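Galness house meeting, 2021-05-18

Present: Idun Vik (chair), Fengying Zeng (minutes), Stuner, Du

Apologies: Detmont

**1. Last minutes**

April minutes agreed. The shelf in the hall is still not fixed. Carried over.

**2. Linen and towels**

Idun reported that clean and used items are getting mixed up when they are left out together. Fengying said white towels should be kept apart from coloured cloths, especially the pink. Du asked for black cloths to be folded before they go back in the cupboard. Agreed.

Budget for new towels set at 200. Idun to order.

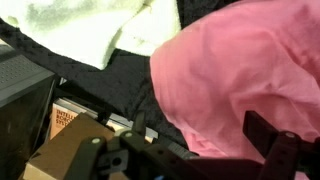

**3. Books and papers**

Books should not be left underneath cloths. The orange one goes back on the study shelf with the others. Loose papers to be sorted by Fengying, and anything unclaimed after 6 days goes to recycling. Stuner objected to 6 days as too short but did not ask for a vote.

**4. Cardboard**

Boxes are to be flattened and taken down by whoever opens them. Stuner will ask about a second key for the bin store. Deposit for the key is 100.

**5. Any other business**

Du has the spare key to room 321. Idun would like it back on the hook.

Next meeting: date to be set by Idun.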